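Bed saga, 1/6. The new fitted sheet came and I am way too excited about it. Sage green! I have been sleeping on the same sad set since last August.

2/6. It's the Clellness one, if you're wondering. I went back and forth with the Girance set for 15 days and then just picked the color I liked.

3/6. Got it on by myself with the mattress shoved up against the wall, so the far corners were done by feel, lying on my stomach (do not recommend after dinner). Smoothed it over with my forearm and I'm calling it good. Still a few creases fanning out from the middle, whatever, I'm not ironing a bed.

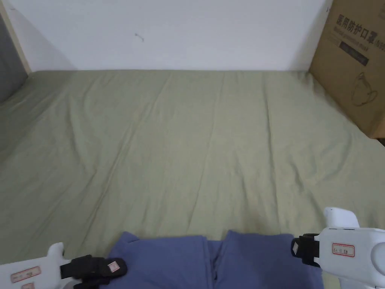

4/6. The mask box has to go somewhere else. It keeps landing up in the corner of the bed because the closet is full, and I'm tired of moving it every night. Top of the wardrobe, maybe?

5/6. Also need to deal with that little squiggly mark on the wall. Has anyone tried one of those melamine sponges on plain white paint? Does it leave a shiny spot? Please say no.

6/6. Next up is a blanket. Something cream, or a darker green, up to 260 dollars and not a cent more. Send me links, I'll be here staring at my sheet.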